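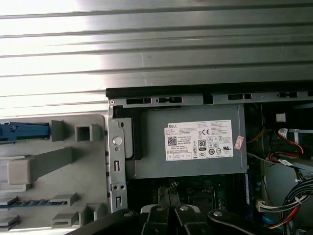
Projects > Berkik > Updates

Filed under: Manipulation / Data Collection

May, by Oriana Bravo

The desktop disassembly set now stands at 330 kept episodes. Another 173 were recorded and dropped, mostly for dropped frames on the wrist stream or a joint log that started late. Dropped episodes stay on the Barneck server with a reason code and are not used in training.

An episode covers one step on an open tower case. Current steps are drive caddy, memory module, cable connector and power supply. The operator drives the arm by hand controller, and we log joint positions, gripper width, the wrist view and a fixed view of the table. Length is capped at 60 seconds. If the step is not done by then, the episode is closed and marked incomplete, and incomplete episodes are kept.
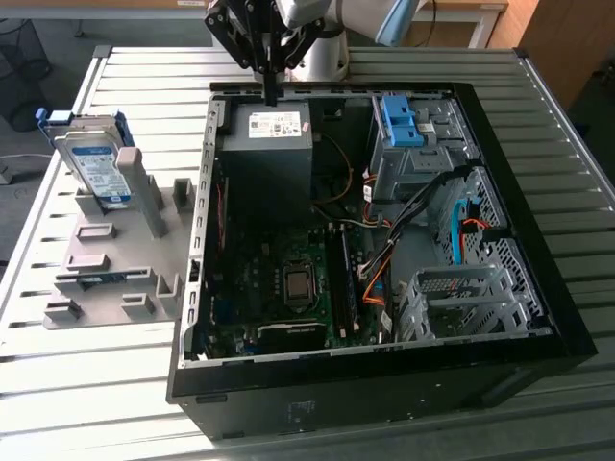

Start poses are varied on purpose. In the first batch the gripper always began over the same corner of the case, and the Nurari policy learned to go there whatever the instruction said. Operators now pick a start pose from a printed list and shift the case a little on the table between runs. The holder for removed parts moves too, within reach of the arm.

Labels are written after recording, one sentence per episode, in plain words. "Take the drive out by its blue caddy" is fine. Part numbers are not, as the policy will see other makes later on. Each label is checked against the fixed view before the episode is released.

Power supply episodes are the weakest group. The two fingers hide much of the contact area in the wrist view, and loose wires nearby catch on the linkages. We have asked operators to slow the last part of the approach and to hold still for 3 seconds before closing. 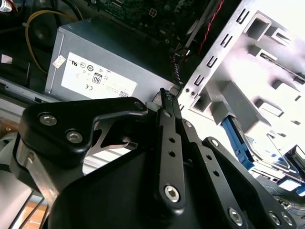
Flores objected to the hold, saying that a policy trained on it will learn to wait and may never leave the pause. The suggestion was to trim the still section before training and keep the raw files as recorded. Both versions will go through the next Nurari run, with the same episodes in each, and the split list is in the Berkik folder.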